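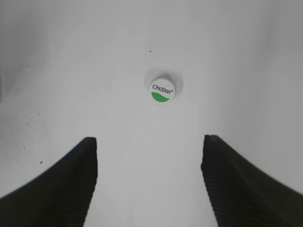

Can we see the gripper handle our own parts before we order?
Bring them to an open day or book a visit, and we will run them on the demonstration cell while you watch. Parts should fit in one hand and weigh no more than 89 grams.

Dratora Two-Finger Gripper, Small Parts Version
Demonstrations and open day at Osstead

The Dratora is a two-finger electric gripper for light pick-and-place work: caps, lids, small housings, sample tubes, blister trays. It is sold by Usard as a gripper alone or as a kit with the wrist camera and bracket. This page covers the small parts version and the demonstrations we give at our Osstead workshop.

What is on the demonstration cell

The cell has one arm with the gripper and wrist camera fitted. The camera looks out past the fingers, so the operator's screen shows both fingertips and whatever is lying ahead of them. Most visitors end up watching the screen more than the arm. You can follow the approach from there and see how well the part is lined up with the gap before the fingers come down on either side.

The work surface is white and plain. We start with a bottle cap, a white one with Cestbon and a green swoosh printed on the top. White on white is a fair test for the camera. The print helps it find the cap, and so does the soft shadow at the side wall. Visitors are welcome to move the cap between runs or turn it over so the print is hidden.

After the cap we go on to your own parts. Please send a photo and the main dimensions ahead of time if you can. Clear film, oily parts and anything that rolls will take longer to set up, and we would like to allow for that in the schedule.

Gripper details

Opening between fingers: 62 mm maximum
Finger length: 49 mm
Finger finish: matte black, ribbed on the inner faces
Fingertips: flat, squared off
Drive: electric, no air supply needed
Mounting: standard round flange, adapter plates for other arms on request
Camera: color, fixed focus, bracket included with kit
Cable: single cable for power and signal, 2 m

The ribs on the fingers run at a slant. They are there for grip on smooth round parts and can be wiped down with a damp cloth. Do not use solvent on them. For parts that mark easily we supply plain finger covers – ask for a pair at the demonstration and we will fit them to the cell.

Open day

The next open day is May 8, 2018, from 10 a.m. to 4 p.m. The arm runs all day except for a half-hour stop at noon. Burgi Brunner will be at the cell in the morning to go over setup and teaching of positions. Afternoon slots are kept for people bringing their own parts, and these are booked in advance. At the April session the afternoon filled up and two visitors had to come back another time, so please book early.

Kapoor will have a table next to ours with their small-parts feeders. They can answer questions about getting parts to the gripper in the first place. Their feeders are not connected to our cell.

Parking is behind the building. Use the side door and sign in at the desk. Closed shoes are required on the workshop floor, and bags stay in the lockers.

Private visits

A private visit lasts two hours and is free for anyone asking for a quotation. We write up the runs on your parts and send you the settings used, along with the video from the wrist camera. If you want us to test over a longer period we can do a run of 2,000 cycles and send back the parts with a report. There is a charge for this and it is taken off the price if you order.

Ordering

Gripper alone: ships from stock
Kit with camera and bracket: allow three weeks
Finger covers, plain: sold in pairs
Replacement fingers: sold in pairs, screws included

Tell us the make and model of your arm when you order so the right adapter plate goes in the box. Older arms may need a separate controller – check with us first.

To book an open day slot or a private visit, use the contact form and choose Demonstration from the menu.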